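December 2023
by Darlene McKinnon

So I finally made it out to the Lirevetti open day, after missing the one in March and kicking myself ever since. The drive is longer than it looks on the map (take the back road past the feed store, trust me), and by the time I found the right door the coffee was gone and a very patient man named Kostik was already into his demo. He waved me over anyway — nice guy.

What they're selling is called the Jirnine, and it's a starter kit: one arm, a gripper, a wrist camera and the software to run it all from a laptop. You can buy it outright or rent it by the month, with setup included if you're within 300 miles. I'd only seen it in the brochure. 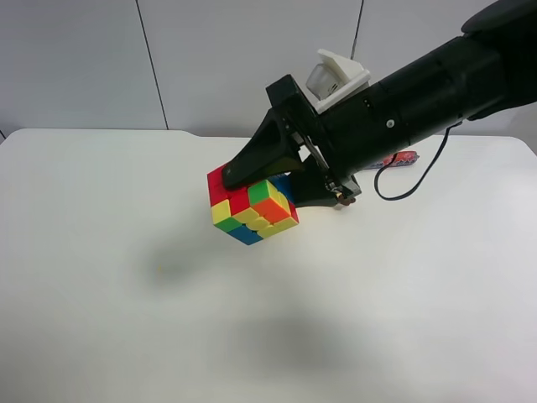 My big question going in was whether a kit like this would suit our shop, where we pack gift boxes and no two orders are the same shape. I'd pictured something huge and scary, and it's really a pretty modest thing on a plain white table. The grip was what I watched most. Those two black fingers had a scrambled Rubik's cube up off the table, held at a tilt with a corner poking out, and I stood there thinking about all our odd little soap bars and candle tins. I did notice the cable hanging in a loop under the wrist, and I asked if it ever snags. Kostik said you can clip it back and that most people do. I'd want that clip in the box, please!

Next came the software, and I liked this part more than I expected to. You pick a task, show the arm what you want and save it under a name, and the menus are in normal words. The wrist camera's view comes up in its own window next to the task list.

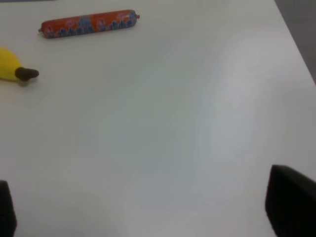 The window can be made bigger, too, and my eyes were grateful. What I didn't love is that you only get 2 user logins with the basic plan, and we have 9 people on our packing line. Extra logins cost more, and I couldn't get a straight number out of anyone. They also want you to do the online training first, which I guess is fair. 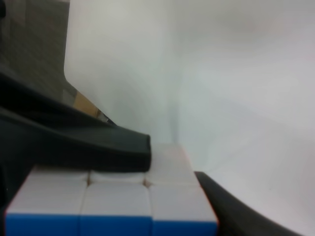
The view from the Jirnine's wrist camera, up close with the cube between the fingers.

Before I left I got the rental quote, $918 a month with support. That's more than I'd hoped and less than my brother-in-law guessed. I've asked for a trial at our place in the new year, with our own boxes and our own mess, and Kostik is supposed to call me about dates.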